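Let the students work on old machines

By Eun-ji Yeon
14 June 2022

I teach the robotics project class at the technical college in Wultton, and every spring I have the same discussion with my colleagues. They ask why our students do not build something that people want to look at. The school in Viludbridge has a robot that pours lemonade at the open day. We have a robot arm that bends over an old server and tries to take it apart. Visitors stay with us for a short time and then they go to drink lemonade.

I do not say that lemonade is a bad project. But I want to defend ours, and I think the reasons are useful for other teachers also.

First there is the money. In our project the arm is shared between three groups, and the class receives 1190 euros for one year. The old servers cost us nothing, as a local office gives them away when it changes its equipment. A new set of competition parts would eat a big piece of our budget, and the field mat would be useless after one season. When a student scratches an old motherboard, I do not have to write a letter to anyone.

The second reason is more important to me. In a competition the objects are made for the robot. The cubes have a good colour, they all have the same size, and they stand in the place where the rules say they must stand. A student can become very good at this and still believe that the world is made of cubes. The inside of a computer was made for human fingers, and not always very kindly for them. There are levers which must be pressed down and moved sideways at the same moment. There are cables which come in the way. My student Soledad Haverford spent most of October on one single latch, and she wrote 58 pages in her notebook about it. Many of these pages are failures, described well. I gave her the highest mark in the group.

My colleague Dolores Doucet does not agree with me, and her argument is serious. She says that beginners need to win something early, or they leave. A fifteen-year-old who sees a robot miss the same lever for three weeks will choose another course. I have lost students in this way, I must admit it. This year I therefore let the new ones begin with the memory modules, where the movement is more simple, and only later they go to the processor. I think this is a fair answer to her, but she thinks it is half of an answer.
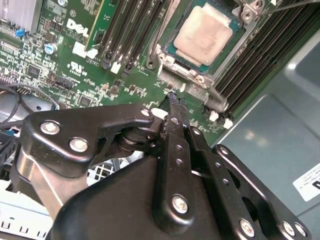
The gripper at the processor socket of a Dell board, with old thermal paste still on the processor.

There is also the question of what the students learn about things that are thrown away. Before this project, I believe most of them had never seen a server from inside. Now Xiomara Ostrowski can tell you which parts can be used again and which screws she hates. She made a small guide for the younger class, and it is better than the one I wrote.

What I would ask from our college is quite modest. Give us a second table and 300 euros more for spare fingertips, and let the open day include one project which is slow. Put a chair next to it. Some parents will sit down and watch the arm go to the lever again – and perhaps they will ask the student beside it what she is going to change.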